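Kurau Gallery: Interim Report to the Stergiou Fund
Grant strand: Collections on Show
Period covered: March to September
Prepared by: Sofia Katsaros, Exhibitions and Collections

1. Purpose of the grant

The grant supports the research, conservation and public display of the Tatis collection of studio portrait photographs. The collection came to the gallery as a single gift and consists of gelatin silver prints, glass negatives and the studio's order books. The agreed outputs are a catalogue record for every print selected for display, conservation treatment where needed, one exhibition in the ground floor galleries, a smaller touring version for Sendwood Library, and a printed handlist.

This report covers the period up to the end of September. Spending is dealt with in section 6.

2. Cataloguing

The selection for display now stands at 200 prints. Each has been given an accession number and a condition grade, and each has been checked against the order books for sitter, date of sitting and print size. Where the order book entry and the inscription on the back of the print disagree, both readings have been recorded and the order book has been preferred in the label text.

For 39 prints no matching entry could be found. Most of these carry a blind stamp used in the studio's early years, before the first surviving order book begins. They will be shown as undated, with a date range in the handlist based on the stamp and the paper type. We had hoped to narrow these ranges by comparing painted backdrops, but the same three backdrops were in use for much longer than expected and the method has been dropped. 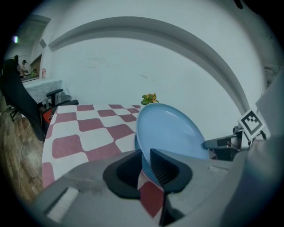 The transcription of the order books is slower than planned. The hand changes part way through the second volume and the later hand uses abbreviations for finishes and mounts that do not appear in any trade guide we have consulted. A working key has been drawn up and is being tested against prints whose finish is known. Volume three has not been started.

3. Conservation

Treatment has been limited to what is needed for safe display. Surface cleaning is complete for the whole selection. Prints with lifted corners or old adhesive on the reverse were treated by our paper conservator in two batches, the first in May and the second in July.

A group of 17 prints shows silver mirroring in the shadow areas. We do not propose to reduce it. The effect is stable, it is part of the history of the objects, and it can be managed by lowering the angle of the gallery lights. Two of these prints are also badly cockled and have been withdrawn from the touring version, where the hanging conditions are less predictable.

The glass negatives have been rehoused in four-flap enclosures and are stored on edge. No negatives will be displayed. Modern contact prints from a small number of them were considered and rejected, on the grounds that visitors would find it hard to tell them from the studio's own prints.

4. Exhibition design

The layout was agreed in June and has been revised once. The first room sets out the working of the studio: sittings, retouching, printing and sale. The second and third rooms hold the portraits, arranged by type of commission (passport and work permit, betrothal, family group, shop and trade). The trade portraits take the long wall in room three, which gives them the best viewing distance.

Frames are plain stained ash with a bevelled window mount. We are reusing existing frames for the smaller formats. Glazing is low-reflection acrylic throughout. Light levels will be held at 50 lux, with blinds down in room two, where there is daylight from the north side in the afternoon.

Label text has been through two readings. The second reader asked for shorter labels and for the removal of technical terms from the room panels, and this has been done. Terms such as "cabinet card" and "vignette" are now explained in the handlist only. 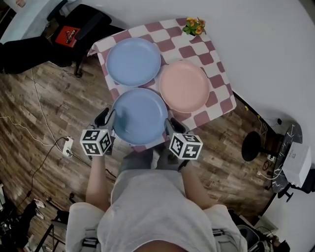 Table with checked cloth, plates and a potted plant.

5. Touring version and handlist

Sendwood Library has confirmed its dates and has supplied a floor plan and a facilities report. The hanging space is a single room with a picture rail and no fixed cases. The tour will therefore be made up of framed prints only, with facsimile pages from the order books mounted on board. A separate condition check will be made on arrival and on packing for return.

Three matters remain open with the library:

Humidity. The readings supplied cover the winter months only. We have asked for a full year and have lent a data logger in the meantime.

Security fixings. The picture rail will not take our standard plates. A sample hook has been sent for testing.

Opening hours. The library wishes to keep the room open until 8 pm on two evenings. We have no objection if the total light exposure is kept within the agreed limit.

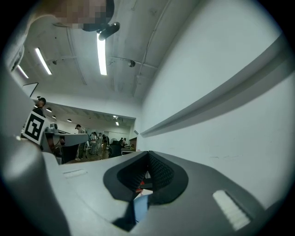 The handlist is at second proof. It has been set in a single column with thumbnail reproductions beside each entry, which adds to the page count but makes it usable in the galleries. The index of sitters has been checked against the catalogue. Names are given in the spelling used by the studio, with cross-references for later or married names where these are known from family correspondence.

6. Budget

Conservation and framing are within budget. Cataloguing is over, owing to the extra time spent on the order books, and the difference has been met from the gallery's own research allowance. Transport costs for the tour have risen and a revised quotation is attached as annex B. We ask the Fund to approve a transfer from the contingency line to cover it. No other changes to the budget are requested.

7. Work for the next period

Complete the key to the order book abbreviations and begin volume three.
Pass the handlist for press.
Agree humidity and fixings with Sendwood Library.
Install rooms one to three, starting with the long wall.
Send installation photographs and visitor figures with the final report.

Annexes: A, list of selected prints with condition grades; B, transport quotation; C, floor plan, revised.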